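Flarnside Travel
Guidance for travellers
Leaving the house in order: kitchen and household tips before a long tour

Guests booked on the Walik coach circuit and the longer Crenshaw walking tour are away from home for up to 26 nights. The office receives regular enquiries about how a house should be left for that length of time, and the following notes have been compiled from the advice given by our staff and by returning guests. They apply equally to flats. Tenants should read them alongside their own lease, as some landlords ask to be told of any absence longer than a fortnight.

Two weeks before departure

Begin to run down the contents of the refrigerator and freezer. Guests who intend to switch the freezer off should allow a full day for it to defrost, with towels laid along the front and a shallow tray under the lowest drawer. Once dry, the door must be propped open. A wooden spoon held in place with a strip of masking tape is sufficient, and prevents the musty smell that is otherwise very difficult to remove from the seals.

If the freezer is to be left running, place a small tub of frozen water inside with a coin resting on top of the ice. Should the coin be found at the bottom of the tub on return, the power has been off long enough for the ice to melt, and the food should be thrown away. If the coin has stayed on top, look also for packets that have changed shape or stuck together.

Flour, oats and rice keep best in jars with a rubber seal. Open packets folded over and held with a peg are not adequate in the summer months, when pantry moths are active. Wipe out the cupboard with a cloth and warm soapy water, paying attention to the shelf peg holes, and let it dry before anything is put back.

Order repeat prescriptions now. The insurer's helpline and the tour office number, extension 132, should be written on the same card and placed in hand luggage.

The day before

Empty the kitchen bin, wash it and leave the lid off. The same applies to the food waste caddy, which is forgotten more often than any other item in the house. Bread bins should be checked to the back.

The dishwasher filter should be lifted out, rinsed under the tap and replaced. Run one empty cycle on the hottest setting and leave the door ajar afterwards. Washing machines are treated in the same way, with the detergent drawer pulled out and stood in the sink to drain.

Pour a full jug of water down any drain that is not in daily use, such as a utility sink or the shower in a spare room. A tablespoon of cooking oil poured in afterwards will float on the water in the trap and slow its evaporation.

Turn off the water at the stopcock and open the cold kitchen tap until the flow ceases. Guests who have not used the stopcock for some years should try it well in advance – a valve that will not turn is a matter for a plumber, and is better discovered early. For departures in January the heating should be left on at a low setting, and the advice of the boiler's installer should be sought before the water is turned off.

House plants may be grouped in the bath on an old towel soaked in water, provided the room has a window. Cacti and other succulents should be left where they are.

Packing at the kitchen table

A table is preferable to a bed for packing. The surface is firm, the light is usually better and small articles are less likely to be lost in the covers. Clear it entirely first. Shirts are best rolled around a pair of socks, and shoes packed heel to toe along the hinge side of the case.

Liquids should be decanted into bottles filled no higher than the shoulder. Unscrew the cap, lay a small square of cling film over the neck and screw the cap down over it. Tea bags, a travel kettle lead and a flat sink plug take up very little space, and guests at the Likitz guest houses have often been glad of all three.

Candle wax rubbed along the teeth of a stiff suitcase zip will generally free it. A case with a musty lining may be left open overnight with a saucer of bicarbonate of soda inside. Loose handle screws should be tightened by hand with the correct size of screwdriver – a power driver can easily strip the thread.

The last 15 minutes

Unplug the toaster, kettle and microwave. Check that the cooker is off at the wall as well as at the dial. Take the washing-up cloth out of the sink and hang it over the tap. Close internal doors, and draw curtains only in rooms where this is the normal daytime arrangement.

Keys left with a neighbour should be accompanied by a note of the alarm code's location, never the code itself. Please include the tour reference and the dates of travel.

On return

Open the windows before unpacking. Turn the stopcock on slowly, with the kitchen tap open, and let the water run clear before filling a kettle. Showers that have stood unused should be run at their hottest for several minutes with the bathroom door closed and the room empty. Washing from the journey may go directly into the machine, but walking boots should be brushed dry out of doors and stuffed with newspaper, which is changed after the first night.

Suggestions for this page are welcomed by Amra Stojanovska, Guest Services, quoting leaflet 3365. Guests who would like a printed copy may request one when the balance of the tour is paid. It will be sent with the luggage labels.

Last revised 19 June 2021
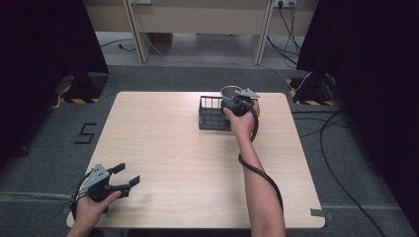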